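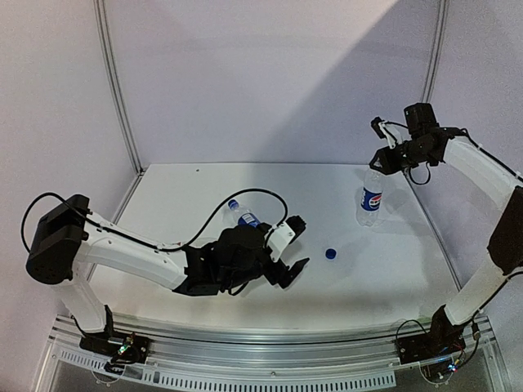
Two robot arms at work with a pair of clear plastic Pepsi bottles and a small blue cap.

I've been coordinating overseas placements out of Hodthorpe for long enough to have sent 115 people to teach, garden, paint fences and generally make themselves useful, and I'd like to put in a kind word for the long stay. I know, I know – not everyone can get away for three months, and I'd never want to make anybody feel small for giving up their annual leave. But I do think we've let the fortnight become the standard, and I'm not sure the people we're visiting were ever asked about it.

When Maja Walczak went over to the school at Plosard last November she was booked in for two weeks. She spent the first one learning names (there were 32 kids in the room, and three of them were called Zofia, bless them) and most of the second one saying goodbye. She rang me up in tears, poor love, and we moved her flight. By the end of term she was running the reading corner, and Halina Nowicki, who has taught there for years, told me it was the first time she'd been able to sit down with the older children while someone else minded the little ones.

Now, a longer placement costs more, and I won't pretend otherwise. We ask for $89 a week towards board, and that adds up when you're not earning at home. So here's my suggestion to the other programs: knock the fee down after week four, and pay for it by running fewer short trips. Konrad Malinowski reckons we'd lose half our bookings. Maybe we would! I'd still sooner send six people who stay long enough to be missed, and I've told him so over many cups of tea. We're taking it up again when he's back from his holidays.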